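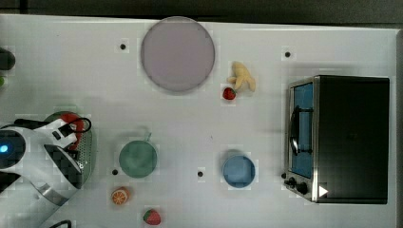 grabbyhands wrote:
I'm at 60 demos on my pick-and-place set and I keep changing my mind about clutter. Right now I leave everything out: the plate, both bowls, the toaster oven, two strawberries, and the gripper has to work over the green colander with that lot around it. Should I start with a bare table instead?

Presetti wrote:
Bare table first. You'll find out fast if your grasps are any good.

utomia_lab wrote:
Disagree! I did 2000 clean ones in June and the policy fell apart the minute a mug showed up. Keep the mess, but move it between takes (I forgot to, and it learned where my bowl lived).

Presetti wrote:
2000 of anything with a fixed layout will do that. Not the bare table's fault.

grabbyhands wrote:
Ok, moving the toaster oven too then, ugh. Do you two keep the failed grabs?

utomia_lab wrote:
I keep them if I recovered in the same take. Dropped and gave up, delete.

Presetti wrote:
Keep all of them, just label them.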